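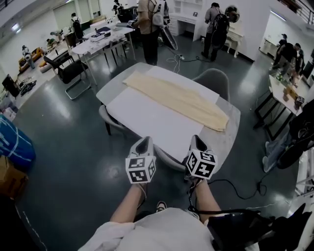 Ticket 900: Right handheld gripper, pose dropouts during garment folding

Station: Table 7, folding
Product: Ruronico handheld gripper pair, marker cube on the side of each unit
Opened by: Rehema Urio
Assigned to: Baldur Holst
Status: Closed
Priority: Normal

Problem as reported

Right gripper loses tracking partway through a fold. The left gripper keeps a continuous track over the same period. Jaw opening is still logged on both sides, so the fault is limited to pose. The dropouts come most often when the operator reaches across the table with the right wrist turned in. Restarting the recorder clears the error until the next reach. Garments in use are long ones, laid flat on the white sheet and folded lengthwise first.

Log, Baldur Holst

09:10 — Pulled the last 86 takes from the table. Dropouts on the right unit only. No matching gaps in the jaw data.

09:25 — Swapped the left and right cubes and updated the IDs in the station file. Fault stayed with the right unit. Cubes swapped back, file restored. Marker print is not the cause.

09:40 — Checked cube seating. The right cube rocks slightly on its bracket when pressed at a corner. Left cube is solid. Removed the right cube and found one bracket screw backed out and the locating pin worn on one side.

09:55 — Fitted a new bracket from the Jekska spares kit. Tightened by hand, then a quarter turn. Reseated the cube with the ID label toward the jaws.

10:15 — Ran the wrist rotation test. Fewer dropouts, but still present at full reach.

10:30 — Looked at the cable. With the right arm extended, the cable comes tight and pulls the body of the gripper around, which turns the cube away from the head camera. Same result with two operators of different height.

10:45 — Rerouted the right cable with a longer loop at the operator's side and a soft tie. Full reach to the far corner of the sheet now leaves slack.

11:05 — Recalibrated the right unit. Station score 85 before the work, within limits after. Old calibration file kept under the ticket number.

Comment, Ditte Arnardóttir

Please check the chairs too. If one is left pushed in at the near edge, the cable can hook on it when the operator steps sideways. I have seen this at Table 7 and at the next station.

Reply, Baldur Holst

Confirmed with a chair placed at the near edge. The loop caught on the backrest on the second try. Added "pull near-side chair clear" to the start checklist for this table.

Verification, Rehema Urio

Ran a full set of trouser folds after lunch, both directions. No dropouts on either unit. Cube does not move under finger pressure.

Follow-up

Bracket screws on the remaining pairs to be checked at the April service. Ásdís Bisgaard to order locating pins. Reopen this ticket if the right cube shows play again.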